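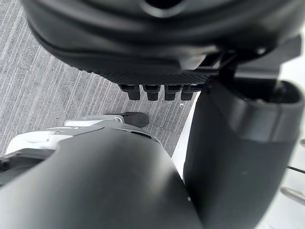
Lemlem Lemma said that most of the damage to kitchenware in storage happens in the first layer of the box, at the time of packing, and that the new packing guide for the Mamo apartments was written with that in mind.

The guide was issued to residents on 4 April 2024, ahead of the kitchen refits planned for the complex. It covers the clearing of cabinets and drawers, the packing of their contents, the labeling of boxes, and the order in which everything goes back. Mamo has 280 apartments in Widness, and every kitchen in the complex will be emptied at some point during the work. The first block is due to start in August.

Residents will pack their own kitchens. The refit contractor, Rilteo, will move sealed boxes from the kitchen to a storage room on the ground floor of each block and return them when the new cabinets are in. Rilteo will not move open boxes, bags, or single items. Large appliances are handled under a separate list, which Rilteo will send to each household with its start date.

The guide sets a weight limit of 44 pounds per box. Lemma said the limit had been argued over, as the first draft allowed more, and that plates were the reason it came down. A medium box filled to the top with dinner plates will go over the limit in most cases. The guide calls for plates to be packed in small boxes, standing on edge, with a folded towel or two sheets of packing paper at the base and one sheet between each plate. Bowls are nested with paper between them and laid on their sides. Glasses and cups go in upright, with the heaviest at the bottom and nothing resting on a handle.

Pans may be stacked if a cloth or a sheet of cardboard is placed between each pair. Lids are to be packed flat in the same box as the pans they fit. Knives are to be rolled in cardboard, taped, and marked with the direction of the blade. Knife blocks are packed with the knives taken out.

Food is treated separately. Opened packets of flour, sugar, and rice must be moved to closed containers or used up before the start date. Liquids with screw caps may be packed upright in a lined box, but oil and vinegar may not share a box with dry goods. Refrigerated and frozen food will not be accepted for storage. Cleaning products stay in the apartment and should be moved to the bathroom or to another closed cabinet, out of reach of children.

A trial was carried out last winter in a small number of apartments in the first block. Gadisa Fikre, who kept the record of the trial, reported that 677 separate items were packed and returned. Breakage was limited to 3 items, all of them stemmed glasses packed on their sides. The guide now has a short section on stemmed glasses, which asks for a divided box and for the bowl of each glass to be filled with loose paper before wrapping.

Labeling took more time in the trial than expected. Households had been asked to write a full list of contents on each box. Many lists were out of date by the time the box was closed, and some were written on the top flap, where they could not be read once the boxes were stacked. The final guide asks for the apartment number, the name of the cabinet or drawer, and one line of contents on two adjoining sides. The top is left blank.

Return order is set by drawer. Under the guide, each household marks one box as the first to be opened. It should hold a pan, a kettle, a cutting board, one knife, a dish towel, and enough plates and flatware for a day. Households that did so in the trial had a working kitchen the same evening, according to Fikre. The rest of the boxes could then be opened over several days.

Drawer dividers will be supplied with the new cabinets. The model chosen is the Coneo, an adjustable insert that fits the two top drawers of each base unit. Letay Jemal raised a question at the residents' meeting about whether existing trays could be kept. They can, provided they fit the inside width of the new drawers – the new drawers are narrower than the old ones, and a tray that sits tight against the sides may stop the drawer from closing. Measurements are printed on the back page of the guide.

Mahlet Zeleke told the meeting that people in smaller apartments had nowhere to put full boxes while they were still packing. "You fill four and you can't get to the sink," she said. Rilteo has agreed to collect sealed boxes in two rounds for one-bedroom and studio apartments, the first round a few days before work begins. Households that want the early round have to ask for it in writing.

Lorenz Holzer, speaking for Rilteo, said boxes would be stored on pallets and stacked no more than four high. The storage rooms are dry but unheated, and he advised against packing anything that reacts badly to cold. Boxes, paper, and tape will be delivered to each apartment two weeks before its start date. Extra small boxes are available on request. Used boxes may be left flat beside the storage room door after unpacking, with the tape removed.

Claims for damage must be made within ten days of the return of the boxes and must include the box label. Items packed in boxes over the weight limit are not covered. Neither are items packed loose in a box with pans.

Printed copies of the guide are at the front desk in each block. A large-print version is in preparation. Start dates for the second and later blocks have not been set.

Home News Building Work Residents Notices Archive Contact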